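Posting notes on Givotell, the simulated kitchen package from Trerel. We paid for one seat at the start of December and I have been running it most days. Thread.

1/ What you get: a set of rendered kitchens, a two-finger gripper model, a task list and a scoring script. You bring your own policy. It comes as a download plus a license key. Support is by email.

2/ Install took me most of a morning. The docs skip a step where you have to point the asset path at a local folder by hand. Hema Kaimal in our group hit the same thing on her machine. Trerel answered in a day and said the next docs update will cover it.

3/ The standard kitchen pack has 153 layouts. You pick one by number or let the script draw at random. Random is fine for training. For comparing runs, lock the number and write it down, the log file only stores it if you ask.

4/ The wrist view is what I bought it for. Default placement is behind the fingers, so the gripper housing takes up the bottom middle of whatever you get. You can move it in the config file, but the baseline scores were made with the default, so I left it alone.
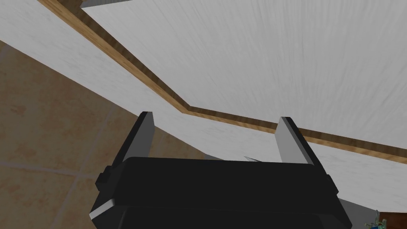
5/ Surfaces. Floor tile, pale panels and wood trim all come through sharp. The textures repeat and the shading is simple. If your policy leans on real lighting you will need to add your own variation on top. There is a lighting setting with 3 levels. I wanted more than that.

6/ Speed. On our desktop I got through 694 episodes overnight with the wrist view on. Turning on a second view slows it down a lot. I didn't measure how much. Elango Sastry says his laptop handles one view fine and gives up on two.

7/ Contact. Fingers against a hard flat counter behave the way I expect. Thin objects are worse. Twice I had something thin slide through a closed grip. There is a friction value per object and raising it helped, but then you are tuning objects one at a time.

8/ Tasks. Mostly pick, place, open, close, press. Each one has a plain text instruction and a success check. I read through the checks. Most are reasonable. The drawer one passes if the drawer is nearly shut, so I tightened it in my copy. You can edit all of them, they are short scripts.

9/ Counter approaches are the part I have used the most. The gripper comes in over the wood with the fingers apart, and the back corner gives you tile on one side and plain gray wall on the other. For a small policy that is useful. There are edges to work from, and the counter color is well separated from the wall.
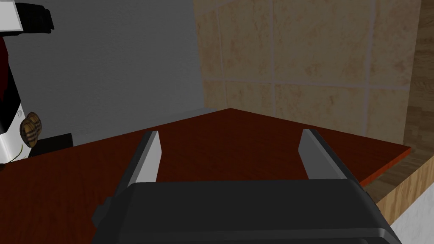

10/ Nizar Salameh replied that the counter runs were where he lost time, and that his policy did well in the layouts it trained on and badly in the rest until he drew from the full set. I saw a smaller version of the same thing. Hold back some layouts from the start.

11/ Price. One seat is fine for a small group if you take turns. The key can move between machines but you have to release it first. Forget to do that and you wait for support. I forgot.

12/ Compared with Shojaei, the other package we tried: Shojaei has better lighting and fewer kitchens, and its success checks are locked. If you need to change the checks, get Givotell. If you only want nice renders, Shojaei is ahead.

13/ Things I would ask Trerel for: layout number in the log by default, more lighting levels, a sane friction value for thin objects, and a way to pause an overnight run without losing the episode in progress.

14/ I'm keeping the seat for another term. It does the job for wrist-view work on counters and drawers. I would not use it alone to decide that a policy is ready for a real arm, and Trerel doesn't claim that either.

15/ Vimala Joseph asked for my config. I'll put it up once I take our folder paths out of it. The edited drawer check will be in the same place.

2 reposts
153 likes

More from this account
Moving a license key between machines, the short version
Gondthorpe gripper pads after a month of use
Reading success checks before you trust the score
Notes from Hema Acharya's talk on held-out kitchens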